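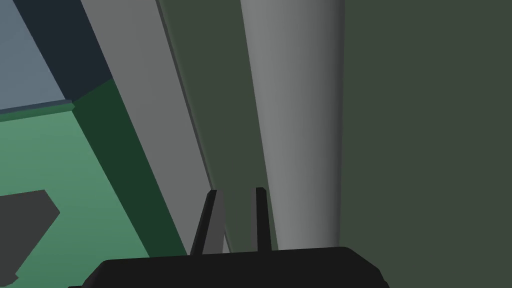
Open day at the Grirnen simulation lab, Skakgate
2019-06-25

I drove 160 kilometres to look at a robot that doesn't exist. The Grirnen people build their arms on screen first and in metal a good while later, and once a year they open the doors of the old Zudthorpe dairy so the rest of us can see how far along they are. Parking was free. The sausage rolls were not.

There were 60 of us, split into groups of 14 or so, which left a few stragglers to be adopted by whichever group had the most chairs. Mine was led by Feven Gebremichael, who looks after the simulator and has the patience of someone who explains her job at every family dinner. She ran the demo from the wrist view, so you're riding along behind the fingers the whole way. My neighbour felt a bit seasick. I thought it was the best ride I'd been on since the Skakgate fair lost its Ferris wheel.

The colours are plain on purpose, she told us. Fancy textures come later, when the arm has learned some manners. A man in the second row asked when it would be able to fold his washing, and was told, very kindly, to keep folding.

After tea Mulugeta Assefa took over for the session on approach and grip. He talked for 3 minutes without notes and then let the program speak for itself — it had less to say, but fewer slides.
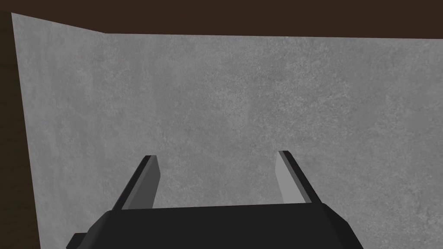

Fingers apart, nothing between them, and a great deal of grey beyond.

The real arm, named Woldegiorgis after somebody's favourite teacher, stayed under its dust sheet in the next room. We were allowed to file past it, and several people lowered their voices.

Next open day is in March. Bring a jumper, as the dairy still thinks it's keeping milk. Thanks to Feven and Mulugeta for having us, and to whoever moved my car out of the loading bay.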